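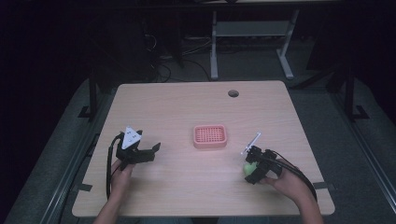

A pair of hand-held grippers at the table, with a green ball in the right one and the pink basket waiting in the middle.

How to bring hand-held gripper work into a packing team

When we first brought the grippers into the packing room at Wenden, I thought the hard part would be the cables and the software. The hard part was really the people side of it, and I mean that kindly, as I was one of the people. I had packed small parts for years before anybody asked me to do it slowly, with a gripper in each hand, so that an arm could learn from the way I moved. I've written down how we go about it now, in case your own workplace is about to start.

Before you begin

Talk to everyone on the shift, including those who won't be doing the demonstrations. Say plainly which jobs the arm is meant to take on and which ones it isn't. At our place it was the basket filling on the Elta line, and Fengying Fang, our shift lead, put that up on the noticeboard in May, well before any equipment arrived. It saved a great deal of muttering by the kettle.

Step 1: Set out the table

Keep it plain. One basket and one object will do for the first week, and a bright colour against a pale top is easy on the eyes when you've been looking at it all morning. Put the basket in the middle where both hands can get to it comfortably. If you want to mark the edges of the table, a bit of black tape folded over the rim does nicely.

Step 2: Get used to the grippers

Hold them by the handles and let your elbows hang. Most of us squeezed far too hard to begin with - I had a sore thumb for two days! Let the cables trail away behind your hands and have a good look where they run before you start, because a loop over the forearm will tug just when you don't want it to. Keep the markers on top upright as far as you can.

Step 3: Do the job as you would do it

Pick up the object, carry it over the basket, lower it and let go. Go a little slower than usual, but please don't act it out like a pantomime. If you fumble, finish the movement and tell whoever is keeping the log. We do around 40 goes in a sitting and then swap.

Step 4: Rest and rota

Nobody should do more than two sittings in a shift. We have five trained people on the rota, and the demonstration time counts as ordinary paid hours, the same as packing. Get that agreed in writing with your manager before the first sitting. We left it until afterwards and it was an awkward fortnight.

Step 5: Decide what happens to the old job

Two of our packers now check the filled baskets and look after the arm's daily start-up, and the others have moved across to the mixed orders for Ouellet, where every box is different. Some like it better and some miss the old rhythm, and I think it's only fair to let them say so. We keep a short slot for it at the end of the team meeting.

Last updated 19 Jul 2018. The rota sheet is in the blue folder by the packing room door.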